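3.2 Procedimiento de las pruebas en circuito

El estudio compara dos versiones del mismo deportivo compacto, el Schnyder Nullier, una con cambio manual y otra con transmisión automática de doble embrague. Los dos vehículos llevaban neumáticos idénticos y la misma carga de combustible al inicio de cada tanda. La masa en vacío de la versión manual, medida en la báscula del circuito de Fekilach, fue de 1,419 kg (se usa la coma como separador de millares). La otra versión resultó ligeramente más pesada, pero la diferencia no se ha corregido en los cálculos.

Cada conductor realizó 4 tandas, dos por vehículo, en orden alterno. Antes de la primera tanda se permitió una vuelta de reconocimiento, cuyos datos fueron excluidos. La fuerza sobre la palanca y el recorrido del pedal de embrague se registraron con el sistema Wodow, a una frecuencia de 200 Hz. Las señales se filtraron después con un filtro paso bajo de fase nula, con el fin de no desplazar en el tiempo el inicio de cada cambio.

Se definió la duración del cambio como el intervalo entre el primer movimiento del pedal y el momento en que este vuelve a su posición de reposo. Esta definición es más amplia que la utilizada en otros trabajos – donde se considera solamente el movimiento de la palanca – y por tanto nuestros valores no son directamente comparables con ellos.
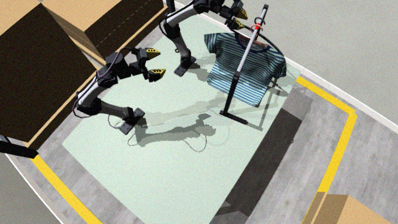 Figura 2. Entorno simulado con dos brazos robóticos y una camiseta de rayas azules y blancas en un soporte.

3.3 Valoración subjetiva

Al terminar cada tanda, los conductores completaron un cuestionario breve sobre precisión de la palanca, tacto del embrague y confianza en la frenada. Las respuestas se dieron en una escala de siete niveles. El cuestionario se rellenó dentro del vehículo, con el motor parado, para evitar que los participantes comentaran entre ellos sus impresiones.

La pregunta sobre la confianza en la frenada presentó algunas dificultades. Varios conductores entendieron que se preguntaba por los frenos y no por la reducción de marchas, y fue necesario modificar la redacción después de la sesión del sábado. Las respuestas anteriores a este cambio se conservan en la base de datos, pero no forman parte del análisis de la sección 4.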